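4.2 What the residents of Gurkness did with the old rail yard

I went into Gurkness expecting to write about trees. My notes from the first week are nearly all trees (species, spacing, who waters what), and it took me embarrassingly long to see that most people I talked to cared a lot more about the paths. The rail yard sits between Stilovham and the river, and before the tracks came up you had to walk the long way past the bus depot to get from one to the other. Now there are four ways through, and only one of them was on the plan.

The other three are what planners call desire lines, worn in by feet and then, bit by bit, looked after by whoever uses them. I walked all of them at different hours, usually with a coffee, and I got into the habit of stopping people to ask why they'd picked that one. I kept 408 of these short chats for the study. Some are a single sentence. Some go on for pages, mostly about dogs!

The answers shift with the time of day. Before work, people want the straight line to the bus and don't much care what grows next to it. On a Saturday the same people will take the muddy loop by the old signal hut, and they'll tell you all about the elderberries. I sorted the chats by path and by reason given, and the loop came out ahead on everything except speed.
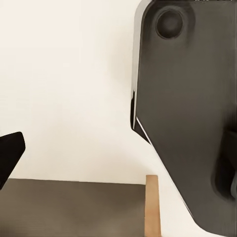
Figure 9.

Valter Aasen read a draft of this section and thought I was being too kind to the loop. In his view it gets used because the official path floods every spring, and if the city fixed the drain the loop would grow over in a couple of years. He also felt I should have talked to more people who avoid the yard completely.

He has a point about the drain, and I went back in February to look. The low stretch near the Stirard fence was under water for 30 yards, and everyone was going around. But the loop starts well past the flooded part, so you'd have to cross the wet bit to reach it from the Stilovham side anyway. I'd say the flooding explains the shortcut along the fence much better than it explains the loop.

On the second point I don't have a good answer. I did knock on 50 doors in the streets closest to the yard, and people who never go in had less to say, or less time to say it. Lighting came up a lot. So did the gate at the north end, which is locked at dusk on a schedule I never managed to pin down. I come back to the gate in the next section.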